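4.2 Where people eat, and how they find it

The most enjoyable part of the study was reading the food diaries. Each of our 264 participants kept one for 11 days in February, writing down every meal eaten away from home in Jatby and how they had come to pick the place. We had expected short entries. Many ran to half a page, with opinions on the dumplings, the wait, the bread and the person at the next table, and they gave us far more to work with than the tick boxes we had fretted over for so long.

Three routes to a new restaurant came up again and again: a tip from someone the diner knew, a walk past the window, and a list read online. Tips won easily in the old market streets of Grureck, where the soup counters open before dawn and most have no sign at all. Lists did better across the river in Fodor, a district with newer and pricier kitchens. We were delighted to find that the walk past the window held up well in both. The smell of frying onions was mentioned so often that we gave it its own code — and then had to split that code, once we saw that people treated a smell from a doorway and a smell from a street cart quite differently.

Diners also returned to places for reasons the lists hardly touch. A bowl that came out the same way every time mattered a great deal. So did being able to sit alone without feeling watched. One participant crossed the whole city for a plum dumpling and wrote two pages about the sour cream.

The diary entries were coded in Skillura by two readers working apart, who met after every batch to settle their differences. Most of these concerned what counts as a meal. A pastry eaten standing up was kept in; a coffee with nothing beside it was left out.

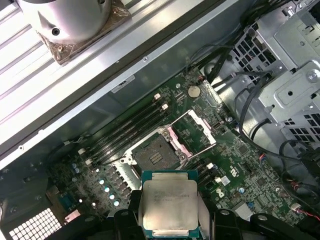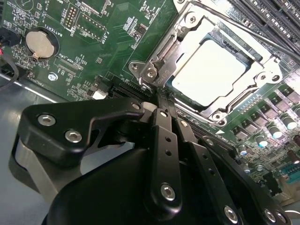
Figure 6. Processor and motherboard socket, open computer chassis.

Dorottya Pálfi, commenting on an early draft, felt that we had been too quick to set tips and lists against each other. In her view a good list is only a tip that has been written down, and plenty of the Grureck regulars must have read one at some point and forgotten it. She also asked whether a diary makes people braver eaters than they would otherwise be, which is a wonderful question. We went back to the entries with it in mind. Several participants do say that they tried somewhere new so as to have something to write, and these meals are marked separately in the tables that follow.

Dezső Kozma raised the matter of price. The diaries asked for it, but shared bills made the answers hard to compare, particularly for the long family lunches in Fodor. We therefore use price only to sort places into cheap, middling and dear, and leave finer comparisons to Section 5.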